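Teaching the arms to clear caps by hand: guiding the arm or driving it remotely?
Forum: Small Automation > Teaching and Demonstrations
17 replies

benedetti_m
Hi everybody, and thank you again for all the help with my cable routing last month. I have a new question, and I'm afraid it's a long one, so get yourself a coffee first.

We've been teaching our two-arm setup to move little red caps in and out of a plastic bin. The task sounds like something you'd give a toddler (and my niece would do it beautifully), but as a first job for learning from demonstrations I think it's a good one. The caps are small and shiny, they roll when you look at them sideways, and once they're lying up against each other the fingers have to come in at just the right angle or they push the whole bunch along.

So far we have 311 demonstrations, all done by remote control with a pair of leader arms. My partner in this, Valeriano, would like to throw most of them out and start over by hand, meaning that you take hold of the arm itself with the motors relaxed, and walk it through the motion. He says his remote ones are jerky and mine are slow, and that the policy has learned to be jerky and slow. I can't say he's wrong! But I have my doubts about starting over, mainly because with one person's hands on each arm you've got four forearms in the wrist camera's view, and those won't be there later when the thing runs on its own.

I should say how we work, in case it matters. One arm takes care of the inside of the bin and the other handles whatever is out on the table, and both operators stand at the same side so we don't mirror each other by mistake. We start every demonstration from the same rest pose, but we let the bin sit at whatever angle it likes, and we leave some caps in and some caps out.

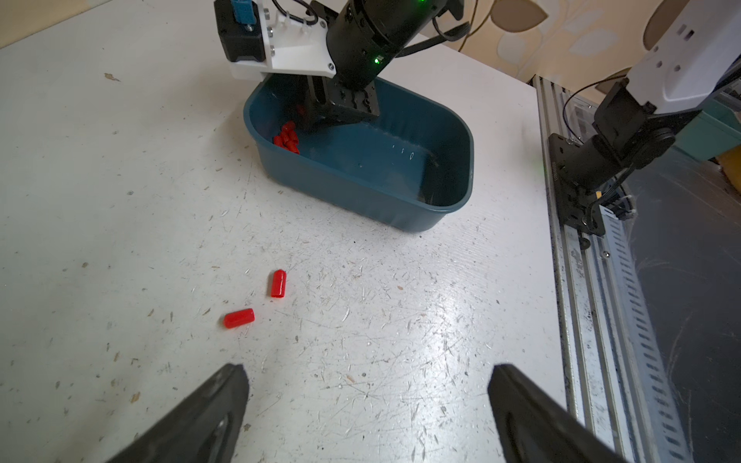 Stosix
Don't throw out 311 demonstrations, please, my heart can't take it. Slow is fine. You can speed up a slow recording or thin out the pauses afterward, and I've done that on three different jobs with perfectly good results. Jerky is harder, but even there I would sort them first and see how many are really bad. My guess is that you'll lose a lot fewer than Valeriano thinks.

As for guiding by hand, you've already named the big trouble yourself. What the camera sees while you teach ought to be what it sees later. If your sleeve is in every recording, the policy may well learn to wait for a sleeve.

Colombo
I'm going to disagree with Stosix a little, in a friendly way. Speeding things up works well as long as the arm is in free air. Right at the grasp it doesn't, at least it never has for me. A slow, careful squeeze on a round cap and a quick one are two different motions, and the cap rolls differently under each. I'd keep the slow recordings, yes, but I would only speed up the travel and leave the last little stretch before contact exactly as it was.

And about hands in the picture: there's an old trick where you guide the arm by hand with only the joint positions being logged, then have the arm play the motion back by itself and record the cameras during the playback. You do have to put every cap back where it started, and that takes patience (I play the radio).

valeriano_a
Hello, it's me, the jerky one. In my defense, my leader arm has a sticky elbow, and I had been fighting it for weeks before Manuela took it apart on Friday and found a cable pinched in the joint. So part of this is the arm and part of it is me, and I'd rather not say how much is which.

Colombo, I like the playback trick, but with caps that roll I don't see how it can hold up. If one is sitting a hair off from where it was, the playback closes on nothing, and then we have a fine recording of a robot missing. With blocks, sure. With these I'd be repeating half the takes.

What bothers me most about driving by remote is that I can't feel anything. When I guide by hand I know the very moment the finger touches the wall of the bin, and I ease off without thinking about it. With the leader arm I find out from the sound.

Colombo
Fair point on the rolling. I was using square pegs, so I'll take that one back, or most of it anyway.

Prultaveo
Could I put in a word for doing both? We had a very similar argument in our shop, and where we ended up was using hand guiding as practice for the people. You spend an evening walking the arm through the job until you know in your own shoulders how it ought to move, and you don't record any of it. Then you go back to the leader arms and record. Everybody's remote driving got smoother after that, mine especially, and I was the worst of the bunch.

One more thing. Do you ever show it a recovery? I mean a demonstration where the cap slips and you go back for it. We used to delete those out of pride, and our policy had no idea what to do after a miss. It would just carry an empty gripper over to the drop spot, very pleased with itself.

benedetti_m
Oh, Prultaveo, ours does exactly that with the empty gripper! And yes, I'm guilty, I have been deleting every slip since November because I wanted the set to look clean. I'll stop doing that tonight.

I went back through my own recordings after reading all this, with the wrist view on the big screen, and I have to admit the free-air parts look all right and it's the approach where I dither. When the caps are bunched up by the wall of the tray I hover over them with the fingers open and can't make up my mind which one to go for.

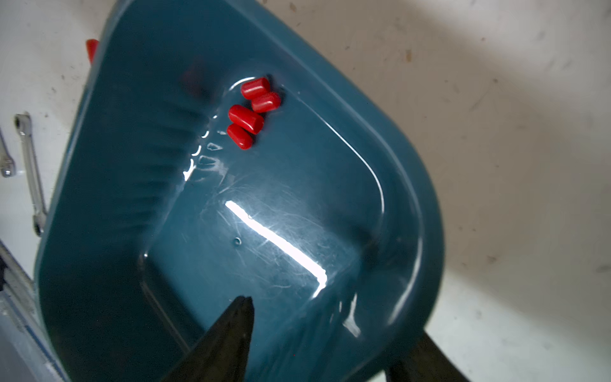

I think it would help to agree on an order beforehand, say, always the one nearest the open floor first and then work toward the wall, so that Valeriano and I aren't teaching two different habits. At the moment he likes to dive for the one in the corner and I nibble from the outside, and the poor policy tries to do both and ends up somewhere in between, where there isn't any cap.

Stosix
That in-between business is very common with two operators, and I'd bet it's costing you more than the jerkiness. Agree on the order, yes. I'd also have each of you tag your recordings with your name, and then train once on yours alone and once on his alone before you mix them. It takes a bit of time, but you'll learn whose habits the arm gets along with.

valeriano_a
I already know how that one comes out, and so does Manuela. But all right, we'll do it.

Colombo
Make sure you vary where the strays are lying, too. If the loose caps are always on the same patch of table, the order rule will quietly turn into a place rule. I got caught by that with my pegs and it took me over 6 weeks to notice.

benedetti_m
Good, I'll write that on the whiteboard. So the plan for now is that we keep the old set, tag it by operator, leave the slips in from here on, and spend one evening guiding by hand with the recorder off. Valeriano is bringing empanadas. I'll post the two separate training runs in this same thread once they're done, and if anybody has a good way of trimming pauses without touching the grasp, I'd be very glad to see it.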